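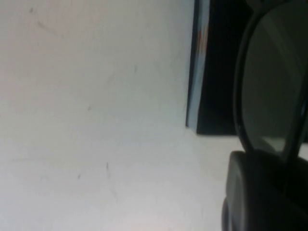 Jundus to Hold Open Day for Shelf-Handling Robot Arms at Lesville Site

LESVILLE - Jundus will open its test hall to visitors on June 27, 2023, for a working demonstration of Tretatitz, its control package for robot arms that handle books, thin boxes and similar upright items. The open day runs from morning to late afternoon. Admission is free, but places are limited to 200 and registration is required.

Three arms will operate during opening hours. Each works at a plain white surface and has a small camera mounted close to the gripper. Visitors will be able to follow the camera view on a monitor beside each station while the arm approaches an item, closes on it and sets it down at a new position.

Upright items with flat sides are a common problem in archives, parts stores and mail rooms. They stand close together, they tip when touched off center, and a dark cover can hide the edge that the software needs to find. Tretatitz uses the wrist camera for the last part of each approach, when the gripper itself blocks part of the view. The software tracks whatever edge is still visible and corrects the path of the arm until the fingers are in position.

"Most of our visitors have seen a robot arm move a box from one place to another," said Fathima Roy, head of engineering at Jundus. "We want them to see the last 40 millimeters of the approach at normal speed, with the camera picture next to it. That is the part we have spent our time on."

The work surfaces in the hall are the ones used in daily testing and have not been replaced for the event. Light in the hall is kept diffuse, and the same lamps will be used on the open day.

Program

The first session covers single items standing on an open surface. The second covers items in a row, with the gap between them reduced in steps from 18 millimeters. Both sessions are repeated after the midday break. Between sessions, visitors may hand their own books or boxes to the station operators for a trial run. Items must weigh less than two kilograms and must not contain liquids or glass.

Nighat Minhas, who manages customer trials, will give a short talk on the installation at Abbasi, a document storage company that has used Tretatitz since May. The Abbasi site has one arm, which returns boxed files to shelving after they have been scanned.

"Abbasi gave us boxes with worn corners and labels in the wrong place," Minhas said. "We changed the edge search twice in the first month. I will go through both changes and show the settings we ended up with."

Engineers will be present at all stations to answer questions on mounting, calibration and safety distances. A printed data sheet will be available at the entrance. Visitors should wear closed shoes and stay behind the floor markings while an arm is powered. Photography is permitted in the hall, without flash.

Registration

Places can be reserved through the Jundus website or at the Lesville front desk. Groups of more than ten are asked to give notice so that a separate start time can be arranged. Parking is available on site.

About Jundus

Jundus develops control software and camera mounts for light industrial robot arms. The company employs 170 people and is based in Lesville, where it runs its own test hall and workshop.

Press contact: Jundus Communications, Lesville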